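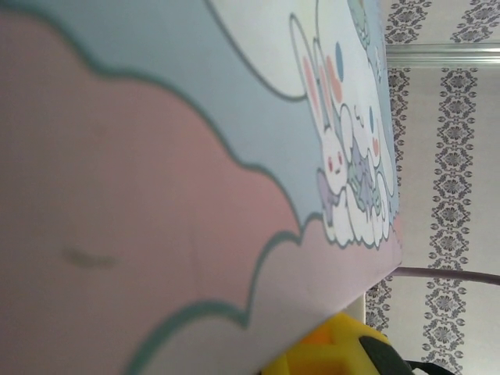 Wellard Print Team - Staff Pages

Rajeshwari Rai drew the cloud design in April, starting with the big pink one. "The bunny came last," she says. "I had the pastels settled and wanted somebody with long ears up near the edge."

Outlines took longer. Rai tried black first, then went to teal-gray. "Black was too hard next to the powder blue."

Muthu Kamath handled the first run of 2000. He pulled 75 for color - the pink kept coming out too warm - and sent them back to her desk with notes. "She marked up every one," Kamath says.

A second set of characters is being sketched now. Rai wants to keep the same clouds.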